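Kedstead Wall Wash Concentrate, 600 ml

$14.50 — in stock, ships in two or three days

I started making this because I couldn't find a wall cleaner I liked. Everything on the shelf was either dish soap in a fancier bottle or something so strong it took the sheen off my eggshell paint and left me with a shiny ring around the light switch. So I spent a winter messing around at the kitchen sink (sorry, sink), gave jars of it to anyone who'd take one, and the version people kept asking for again is the one you're looking at now.

It's a concentrate, so please don't use it straight! One capful goes into half a bucket of warm water. That's plenty for the walls of a normal bedroom, and if you're only doing the hallway where the kids drag their hands along, half a capful will do. I've used it on flat, matte, eggshell and satin paint, on trim, and on the inside of closet doors that hadn't been touched since we moved in. It has a light smell, a bit like cut cucumber, and it fades pretty fast once the window's open.

Flat paint is the fussy one. Wring your sponge out until it hardly drips, start at the bottom and work up, and don't scrub. If you start at the top the dirty water runs down over the dusty part and you get those long gray tracks that are a pain to get off again. Then go over it once with plain water. I skipped the rinse for years and my walls always felt a little tacky in summer — I'm a convert now.
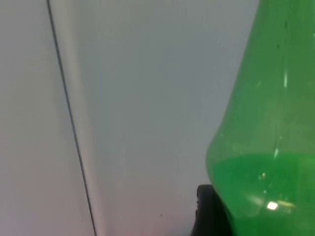 Saturnino Barroso wrote in to say the rinse is overkill on satin, and that he's done his whole stairwell twice without one and can't feel any difference. He also wanted me to mention that a flat sponge mop makes high walls a lot easier on the shoulders. Fair enough on both! I'd still rinse anything matte, but on satin you can probably please yourself.

What it won't do: nicotine, crayon that's been there since last year, permanent marker, or water stains coming through from behind. For a water stain you need to find the leak first and then use a stain-blocking primer. I get emails about this every March when the snow goes, and I wish I had a better answer. It also isn't meant for wallpaper, bare plaster or limewash. Chalky old paint will come off on your sponge no matter what you use, so test a patch behind a door before you commit to a whole room.

The details, for those who like them:

Size: 600 ml
Makes: 50 half buckets
Scent: cucumber, light
Dyes: none
Cap: screw-on, doubles as the measure
Storage: indoors, away from frost

If it does freeze it goes cloudy and separates, and shaking won't bring it back. We don't ship to unheated parcel lockers in winter for that reason.

Refills come in a flat pouch and cost $11. Orders over $85 ship free, and you can mix in anything else from the shop, including the Flemora sponges (the big yellow ones, they hold up better than the thin kind I used to stock).

Returns are easy. If you've tried it and you don't like it, send me a note through the contact form with your order number and I'll refund the bottle. You can keep what's left.

Price and shipping details last updated 2/28/22.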